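Can a Robot Empty My Junk Drawer Yet?

May 17, 2019

Home » Blog » Chores

I have wanted a robot to clean up after me since I was tall enough to be told to do it myself. So when people ask why a blog that used to be mostly bread and bike repair has turned into robot arms every other week, well, that's why! I think this stuff is wonderful, and I also think most of what gets written about it skips the boring middle part, where the thing has to pick up a hairbrush.

Let's start with what machines at home can do today. My robot vacuum is great. It's a Plirkero, the cheap one, I paid 300 dollars for it in January, and the floors in my apartment have never looked better. But it does floors and only floors. If there's a sock in the hallway, the sock wins. I still have to walk through every room first and pick things up, so the chore I hate has stayed with me and the chore I didn't mind (I kind of like vacuuming) has gone to the machine.

Picking things up is the whole game. Think about the bathroom drawer, or the basket by the stairs where everything lands at the end of the day. You reach in without looking, your fingers find the comb or the tape or whatever, and out it comes. You've been doing it since you were 2. A shop floor has the same job under a nicer name, bin picking, and it's a big deal there too. My friend Natalie Parsons used to pack orders at Hasow, a warehouse outside town with 1,000 different items on the shelves, and her shift was basically that: reach in a bin, grab the right thing, put it in a box, repeat. They had conveyors, scanners, a machine that folded the cartons, and then people for the grabbing.

What gets me about the setups people are using to work on this is how ordinary the objects are. A big KUKA arm, the kind of thing you'd expect to see in a factory, and it's reaching into a beat-up metal bin after the same sort of stuff I have at the bottom of a bag. I love it. 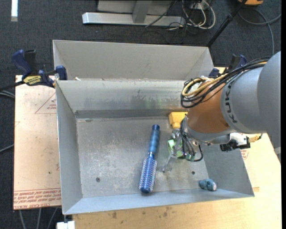

What makes a hairbrush hard

Take that blue brush. You and I would grab the handle, done. But a round brush is a thin stick at one end and a fat cylinder of bristles at the other, so where you grab it changes everything. Grab the handle near the tip and the heavy end can swing. Go for the head and you're closing on bristles, which bend, and from a camera's point of view bristles are a mess, because there's no clean surface to measure. Then put it close to a wall, where the fingers need space on both sides, and now the arm has to think about the bin as well as the brush.

And the other things in there want something else again. A blocky piece up against the side has to be pinched from whatever sides are free. A lumpy little thing down in a corner is its own puzzle. I tried this at home with kitchen tongs and my eyes half shut (please try it, it's really fun) and I was terrible. I did the junk drawer and gave up at the batteries.

So, can they do chores yet?

My answer is some, slowly, with somebody standing by. If the parts are all the same and the light is good, a shop can buy that today. A mixed pile is where it gets exciting and where I'd still bet on Natalie. I've started a file of every robot grasping video I come across, 478 clips so far, and the sped-up ones still outnumber the real-time ones by a lot. I always check the corner for the "8x."

But the older clips in that file are mostly blocks and cups, and the newer ones have brushes and toys and bags of chips in them. That's my drawer! Next time I want to write about laundry, so if you have a favorite towel-folding video, send it over.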